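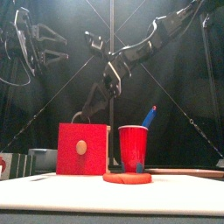 Two arms over the tabletop, with the red box on the table.

Ticket 3109
Product: Prukach ball-jointed art doll, resin, elastic strung
Raised by: Babita Khurana
Handled by: Povilas Lepik, Nirmont repairs desk
Status: Closed

Reported fault
Doll will not hold a standing pose. Left knee folds under load. Head tips back when the right arm is raised above the shoulder. Customer restrung the doll in February with elastic bought separately, gauge unknown. Fault was present straight after restringing. The doll was sold with black wool hair and hand-painted stitches at the neck. Customer asks that the paint is not touched.

Customer has already tried
Shortening the leg elastic by one knot. Knee became stiffer but kicked forward instead of folding.
Warming the knee joint with a hair dryer. No change.
Swapping the S-hooks left to right. No change.

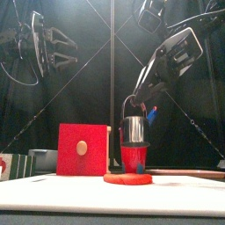 Red cube with a round wooden knob, flat red pad to its right.

Log

Povilas Lepik: Asked customer for elastic diameter, measured unstretched, and whether the legs are on one loop or separate loops. Asked whether the knee cups are lined.

Babita Khurana: Elastic measures 2 mm. Both legs are on one loop, over the neck hook. The arms are on a second loop of the same elastic. Knee cups are bare resin. There was some suede in the left one but it came out in bits and was thrown away.

Povilas Lepik: This size of doll takes 4 mm in the legs and 2 mm in the arms. With thin elastic in the legs the knot has to be taken in too far, and the tension goes uneven each time the hip turns. That accounts for the kick. The missing lining accounts for the fold. The head is a separate question. Please check that the arm loop passes behind the leg loop at the chest and not through it.

Babita Khurana: It goes through it.

Povilas Lepik: Raising the arm is then pulling the leg loop sideways and letting the neck hook drop. Rerouting should clear it. Sending leg elastic and a suede offcut. Do not fit the suede with superglue. Use the Lomik latex glue, which peels off bare resin.

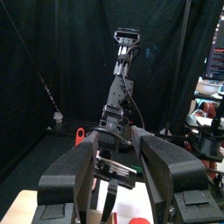 Reading time: 3 minutes

Setsuko Hamada (second line): Added to the log for anyone with the same doll. Order of work for the legs:

Remove the head and lay the doll face down on a towel.
Hold the neck hook with a clamp before releasing the feet. The loop will otherwise run up inside the torso.
Cut suede discs to the width of the knee cup and snip the edge so that they sit without folds.
Glue in, suede side up, and leave overnight.
Thread the new elastic with a pull wire. Arms go behind.
Tie off with the doll lying flat. Stretch the loop by hand 25 times before setting the final knot, as new elastic slackens.

Babita Khurana: Parts received Saturday. Left knee lined and legs restrung. Stands on a shelf without a stand. Head no longer tips. New problem: right knee now squeaks.

Povilas Lepik: Is the right knee lined?

Babita Khurana: No, only the left. There wasn't a fault on the right.

Povilas Lepik: Line both. Bare resin under the thicker elastic will squeak and in time will polish the cup. There is enough suede in the offcut for the second disc.
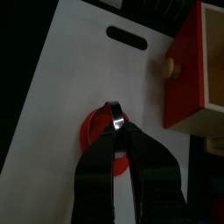 Metal ring and black webbing strap on the red disc.

Babita Khurana: Second disc fitted. Squeak gone. Knee slightly stiff, will see if it eases. Stitch paint at the neck unmarked.

Resolution
Leg elastic replaced with correct gauge. Arm loop rerouted behind leg loop. Both knee cups lined with suede. No parts returned.

Internal note, Setsuko Hamada: The stringing leaflet gives one elastic size for the whole doll and has no drawing of the chest crossing. Passed to Gunnel Vik for the reprint. Related: the Cheung pattern torso has a narrower neck channel and the thicker elastic may bind there. Check before quoting sizes from this ticket.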